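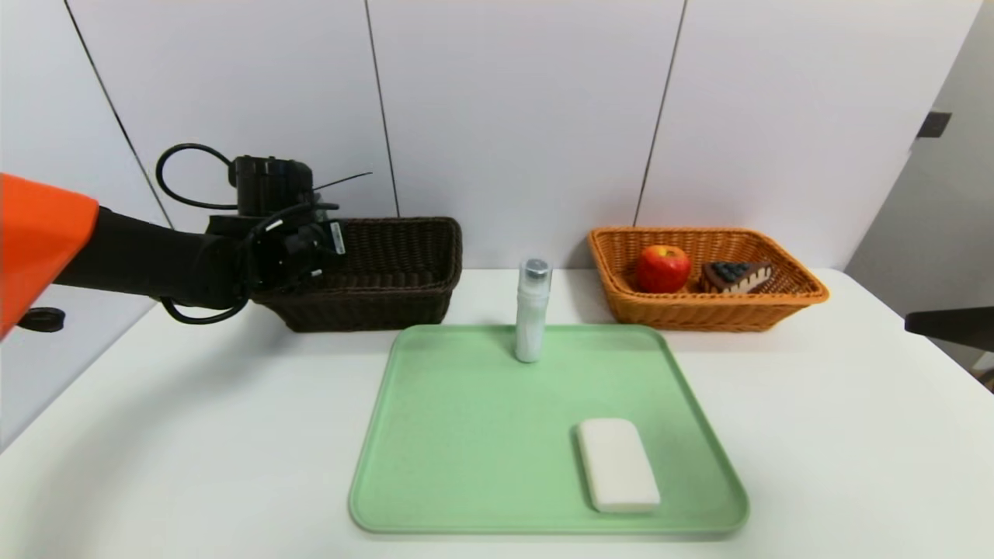
The Flores Street community house opened its new sorting corner on March 3, 2022, and the place was buzzing from the moment the doors were unlocked! The idea is simple: people who are getting ready to move into their first apartment come in and practice putting a household in order, food with food and bath things with bath things, before they have to do it in a real kitchen with real boxes piled to the ceiling. Everything happens on plain white tabletops. A red apple shares a light tan wicker basket with a toy slice of cake topped with dark blue berries, while the bar of soap gets a spot on a mint-green tray. There's a dark brown basket too, for whatever people want to sort next.

Percy Yupanqui, who dreamed up the corner and spent much of the winter hunting for baskets, was beaming all afternoon. "I moved 7 times before I was thirty, and every single time the shampoo ended up in with the bread," Yupanqui said. "You laugh, but then you eat the bread!"

The first group had 19 people in it, ages sixteen to seventy-two, and they stayed well past closing. The trays were the big hit. Several people said they planned to set one up by the bathroom sink at home, and one woman was already sketching her shelf on the back of the sign-up sheet.

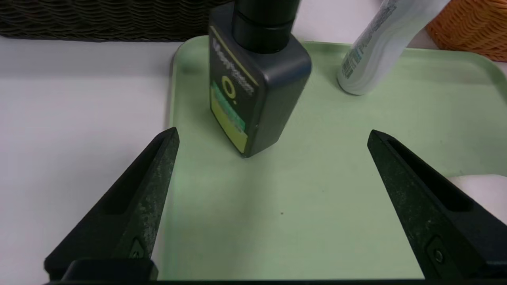

A dark gray bottle with a tall black cap on the green tray at the Flores Street sorting corner.

Money for the tables, trays and baskets came from the Brulow neighborhood fund, which put in $985. Purkard Hardware, two doors down, added shelf liner and a big roll of labels, and those labels are already going fast.

Sessions are free and last an hour, with five places set aside each time for people who just walk in. A second table, meant for families with small kids, is planned for June. Anyone with spare baskets or clean, empty bottles can leave them at the front desk.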